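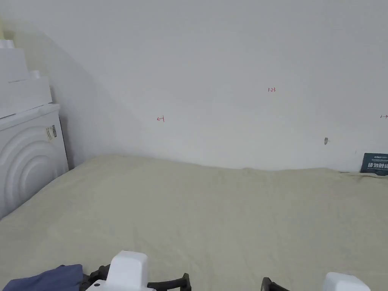
Fitted sheets, your questions

Why won't my sheet stay flat along the wall?
A bed pushed against a wall has one side you can't walk around to, so most people tuck that side by feel and hope. The middle comes out smooth and the far edge comes out lumpy, as on the beige one here, small bulge and all. Pull the bed out a foot, do the wall side first, then push it back. Yes, every time.

Which size do I need?
Measure the mattress, including the depth. Pencil on paper works well. So does red ink on the wall – 1.23, with an arrow at either side – if you are on good terms with your landlord.

Does the Ellery come in white?
It comes in oat, fog and a third color Jasper De Smet insists is different from oat.

Should I iron it?
You may. We have sold around 4,000 of them and have yet to meet a customer who does.

Will it shrink?
A little, in the first wash. We cut the Ellery deep to allow for this. Wash it warm and leave the dryer on low.

Can I return it after sleeping on it?
Once, within 47 days. Please remove the cat hair. Returns go to Gamanstead, not the Likamness shop, which has no room for them.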